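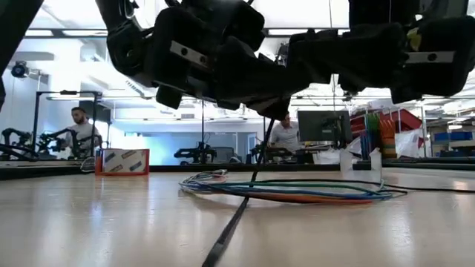 Hook-up wire is kept at Skisstead in flat coils. A flat coil stacks in a shallow drawer, can be opened from either side and does not take a set in one direction as wire on a small spool does. Mixed offcuts are coiled together by length and colour is ignored, so green, blue and orange-red wires end up in one bundle, as in the loosely coiled one on the pale table with the black strap lying across it near the middle. Loops in a mixed coil never match exactly. A tangle at one end is acceptable provided the free ends can still be found.

Bench wiring and tidying, Skisstead workshop
Gallery and notes
Page kept by Kristóf Szalai. Last revised 10/02/2019.

Wire, straps, tape and the surfaces they are used on. The notes set out current practice for the wiring benches and replace the sheet that used to hang inside the door of the Dundix cabinet. Anything on storing mains leads has been moved to the leads page.

Coil size

Anything longer than 300 mm is coiled. Shorter pieces go straight into the offcut tray, laid lengthways. The inside of the coil should be wide enough to pass a hand through. Tighter coils were tried and given up: solid-core wire came out with a wave in it that had to be drawn flat between finger and thumb before it would sit in a channel. Stranded wire is more forgiving, but the two types are often mixed in one bundle and the stiffer one sets the limit.

Pieces over 3000 mm are coiled singly and labelled with the length. They are not to be cut for jobs that a shorter piece would cover.

Winding

Lay the first loop flat on the table and build outwards. Alternate overhand and underhand loops for anything that will be pulled out to its full length. For offcuts this is not worth the time. Thin black sensor cable should be kept out of mixed coils altogether, as it works its way between the loops and has to be unpicked from the whole bundle. Simin Golestani winds hers separately on a card with a notch at each end, and the cards fit upright at the back of the drawer.

Straps

Reusable straps are preferred to cable ties on anything that will be opened again. One strap is enough for a flat coil. It goes across the coil and round both sides, with the tail left long enough to grip. Two straps on opposite sides hold the shape better but double the handling, and coils with two straps tend to be put back with one.

To fit a strap:

Lay it on the table first, straight and untwisted.
Place the coil over it.
Bring both ends up and over and close them on top.

Passing the strap underneath a coil that is already lying down also works. It disturbs the lower loops more, and the end usually needs lifting clear of the wire before it can be drawn through.

Close the strap until the loops stop sliding, then stop. Insulation on the softer wire will mark under a tight strap if left over the summer; Zohreh Ranjbar found several marked lengths in the bottom drawer last May. The marks did not go through to the conductor and the wire was kept for test leads.

Cable ties remain in use for fixed looms. Cut the tails flush. A tail cut at an angle is sharp enough to scratch the back of a hand reaching into a housing.

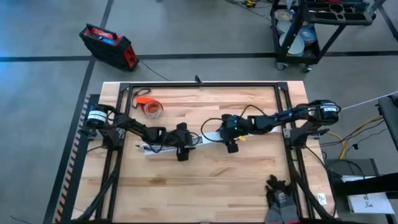
Clear tape is a temporary fixing only. It holds a bundle while the strap is being fitted, holds a paper label to a coil until the printed one is made, and holds a channel lid down when the clip has gone. It should be off again by the end of the job. Left on PVC insulation, the adhesive softens and creeps, and the residue picks up dust that is hard to remove without solvent.

Dispensers stay on the benches. They have been carried off to the packing area more than once and the packing area has its own. Set the dispenser towards the back with the cutting edge facing the person working, so that tape can be pulled with one hand while the other holds the bundle. A nearly finished roll drags the dispenser along with it. Change the roll at that point and use the remainder for labels.

Folding the last few millimetres of tape under to make a tab saves picking at it later. Ladan Yazdani asks for this on every taped coil that comes through to the store.

Channel and sleeving

Plastic channel is cut with the lid on. Cutting the two parts separately leaves one or the other short. Remove the burr inside the cut end with a knife, drawing the blade away from the body of the channel, and run a scrap of stranded wire through as a check. If the scrap snags, so will the loom.

Woven sleeving frays as soon as it is cut. Tape the line of the cut first, then cut through the middle of the tape. This is the one place where tape may be left in position, and it should be covered afterwards with a short length of heat-shrink.

Surfaces

Glossy tops are easy to wipe and let a coil turn freely during winding. They show every scratch, and ceiling lights reflect in them strongly enough to hide a fine black wire. A sheet of grey card under the work solves this. Wooden tops grip better and are kinder to dropped connectors, but strands of trimmed copper lodge in the grain. Go over wood with a stiff brush along the grain before wiping; wiping first pushes the strands in.

Neither type of top is to be used as a cutting surface. Cutting mats are in the flat drawer below the Pradham rack.

Labels

Each stored coil carries one label, on the strap and not on the wire. The label gives the longest length, the shortest length and the date of coiling. Conductor size is left off mixed coils. Stock reels keep the supplier's label facing outwards.

The old numbering ran to 57 and had gaps in it from coils that had been used up and never struck off. It has been dropped. Primo Costa still has the list if a number turns up on an older coil and the contents are in doubt.

Drawers

Each drawer takes 12 flat coils in a single layer. A second layer is allowed if the drawer still closes without pressing. Stiffer coils go at the bottom. Do not store connectors in the same drawer: pins catch in the loops, and a bent pin is rarely noticed until it has been pushed into a socket.

The drawer fronts are marked in pencil at present. Printed fronts are on order from Ranasinghe.

Clearing down

Strap or discard every loose length on the bench.
Return straps that are not in use to the hook, closed on themselves so the two faces do not pick up fluff.
Empty trimmed ends into the copper tin. Insulation goes in the general bin.
Check the floor under the bench for cut tie tails.

Corrections to Kristóf Szalai, by note in the tray or at the bench. Pictures of the finished drawers will be added to the gallery when the printed fronts have been fitted.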